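Visit report: the data collection group at Clescombe
January 6, 2021

We spent a day with the Vornero project, which works out of a floor of the old Bandara building in Clescombe. Our own group in Pralbridge is planning a study on teaching robot arms from human demonstrations, and we wanted to see how a working team does it before we order parts.
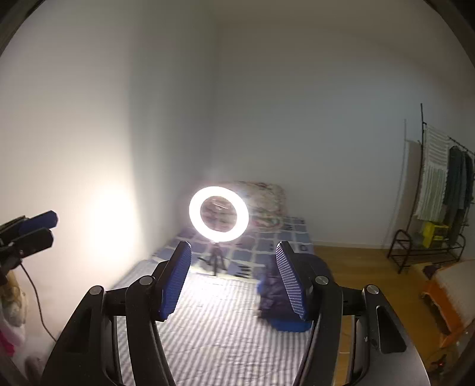
The method is simple to state. A person carries a two-jaw gripper through ordinary rooms and does small household jobs with it. The camera on the tool records what the jaws see, and a policy is then trained on those recordings and run on an arm with the same jaws and the same camera mount. No arm is needed while the data is being collected, so rooms that would never fit one can still be used. Bedrooms are a large part of the set, with bedding, clothes racks, shoe racks and whatever lamps people have.

The morning was a talk on results. The set at the time of our visit held 1839 demonstrations, of which 974 passed the checks and were used for training. The losses were higher than we had guessed. Most came from tracking failures: when the wide-angle view is mostly blank white wall, the software has few features to hold on to and the estimated path drifts. Fast wrist turns cause the same trouble. Blur was a smaller item.

The part we found most useful was on lighting. The group had trained one policy on evenly lit rooms only and another on a mix that included strong local light, such as a ring light in an otherwise dim room. Tested in nine rooms neither policy had seen, the first did the pick-up task in six and the mixed one in all nine. They were careful to say that nine rooms is a small test, and they plan to repeat it in March with a second arm.

After lunch we got to try the gripper ourselves. It is lighter than it looks, but the trigger is stiff and my hand was tired after nearly 20 minutes. New people tend to close the jaws too early. The staff teach them to stop, line up the pads, then close – and to keep the object in view the whole time.

Points for our own study: budget for a high rejection rate, write down the lighting for every session, and run the tracking check on site so that a bad recording can be redone before leaving the room. We also need to settle how calibration files are stored. Vornero keeps one per tool per day, and they had lost a week of work once by mixing two tools.

Parking is behind the building. The front door sticks, so ring the bell.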